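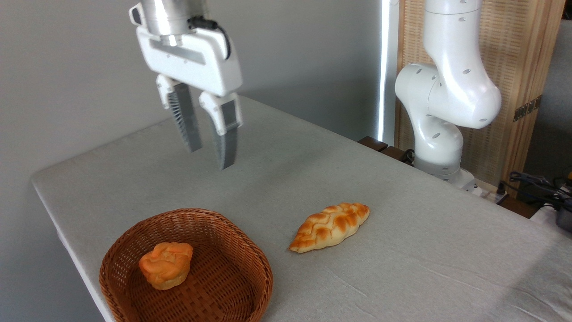

Textile Care and Finishing, Unit 2
Table Linens: Fiber, Shrinkage and Laundering

1. Scope
This unit covers flat goods used on tables: cloths, runners and napkins. Upholstery and bed linen are treated in Unit 4. Students should have read the Murance chapter on yarn count before class.

2. Fiber groups
Cotton. Absorbs water readily and tolerates high wash temperatures. Creases easily. Untreated cotton loses length mainly in the first few washes (relaxation shrinkage), with smaller losses afterward.
Linen (flax). Stronger wet than dry. Low elasticity, so sharp folds stored for long periods weaken the fiber along the crease line. Roll long cloths on a tube if they are not in regular use.
Polyester. Low absorbency, good crease recovery, holds oily stains. Excess dryer heat sets wrinkles that later ironing will not fully remove.
Blends. Follow the care limits of the more sensitive fiber.

3. Shrinkage calculation
Mark a known distance on the specimen before washing and measure the same distance after drying flat.

Shrinkage (%) = (original length - final length) / original length x 100

Warp and filling are measured separately. Woven cloth usually shrinks more in the warp direction, which is held under tension on the loom. Report both values. A single averaged figure will be marked wrong.

Worked case: a mark of 50 inches in the warp measures 48 inches after drying. Shrinkage is 2 / 50 x 100 = 4 percent. A cloth that must finish at 96 inches is therefore cut at 96 / 0.96 = 100 inches, plus hems.

4. Drop and cut size
Drop is the vertical distance from the table edge to the hem. Finished length equals table length plus twice the drop. Finished width is found the same way. Add hem allowance on all four sides, then correct for shrinkage. The order matters when the fabric has not been preshrunk: the hem allowance shrinks too, so add it before dividing. The case in section 3 leaves hems out of the correction for simplicity. In the lab, include them.

5. Stain treatment
Protein (egg, milk, blood): cold water first. Heat sets the stain.
Tannin (coffee, tea, wine): rinse cool, then detergent. Avoid bar soap.
Oil and grease: liquid detergent applied to the dry cloth, left 10 minutes, then the hottest wash the fiber allows.
Wax: scrape when hard, then press between plain paper, changing the paper often.
Combination stains are treated for protein before oil.

6. Lab work
Each pair receives one Zuvelach cotton specimen and one Detthorpe blend. Mark, wash, dry flat and measure. Record the wash temperature with every reading. Submit the sheet with raw measurements, both percentages per specimen and the corrected cut size for the table given on page 17 of the Najjar workbook. Late sheets are accepted until the February review session.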